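4. Loading the cold drawer

The Vindholm sales sheet says the drawer chills a full load "in no time." Take that with some salt. Ours needed most of an afternoon, and the door stayed shut the whole while.

1. Set the dial to 3 and leave the drawer running overnight, empty. Skip this and you will be blaming the thermostat by lunch.

2. Check the size printed on your cans before you fit the rack. The standard rack takes the 12-ounce size. Fasden sells a "universal" insert, part 527, which in our hands was universal for one can only.

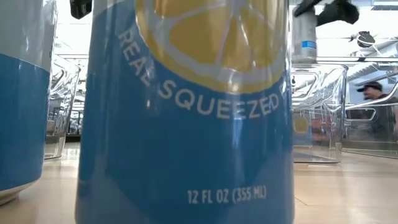
Fig. 4-1. Can size marking, 12 FL OZ (355 ML).

3. Slide the rack in until both tabs click. If you hear one click, pull it out and start over.

4. Load from the back. Leave a finger's width along the rear vent, whatever the capacity chart promises.

CAUTION: Never use the freeze boost on canned drinks. The timer is supposed to shut it off. Do not bet a kitchen floor on it.

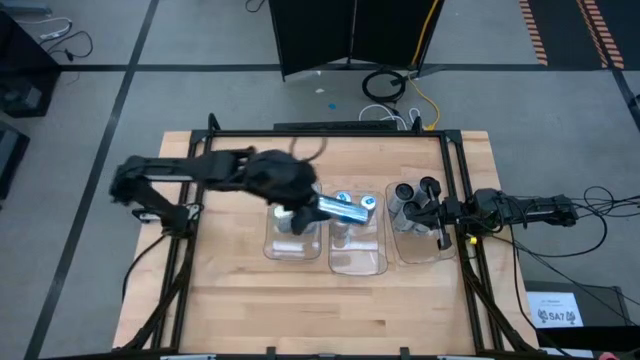

5. Close the drawer and wait for the green light. The light means the compressor is running. It does not mean the drinks are cold, despite what the quick-start card says.

6. Check one can from the middle row with your own hand before serving.

Note: Gyu-bin Jang, who revised this section in November, tried the Gonton odor filter for a month and noticed no difference. It is optional. Error code 138 means the filter is missing; hold the reset button to clear it, and expect it back after a power cut.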